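Shared Kitchen Counter Study: Final Report
Section 3. Layout and Findings

3.1 Background

The ground-floor kitchen at Holden House serves two corridors and has a single run of countertop. Residents told us in May that the counter was hard to use at breakfast, when fruit, dishes and serving items were left wherever space could be found. Our group was asked to propose an arrangement that needed no new furniture and cost no more than $200.

3.2 Method

We kept a log of counter use between 7 a.m. and 9 a.m. over two weeks, recording 382 separate visits. Each entry noted what was picked up, where it was put down and whether another item had to be moved first. Ilango Sastry prepared the log sheets and checked the entries each Monday. Five residents also agreed to short interviews, which are summarized in Appendix B.

3.3 Proposed arrangement

The log showed that most delays began with items being shifted to clear a working area. We therefore gave each type of item a fixed position. Fruit is kept together in a woven basket, apples and avocados included. The tray lies flat, with bare counter left between it and the bowl — a gap that residents had asked for in the interviews. 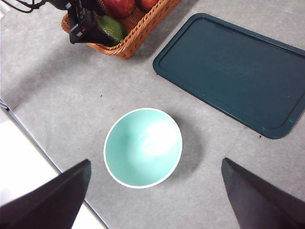
Bowls are returned to the counter empty after each use. We considered stacking them on the tray, as the Quezada group did in its earlier report, but residents preferred to keep the tray free for carrying food to the common room.

3.4 Results

In the second week, 70 percent of visits involved no moving of other items. The remaining visits were mostly at the busiest time, shortly before 8 a.m., when several people prepared food at once.

3.5 Limitations

The study covered one kitchen only. The Gorthorpe and Jenley kitchens have deeper counters, and the same positions may not suit them. Evening use was not recorded.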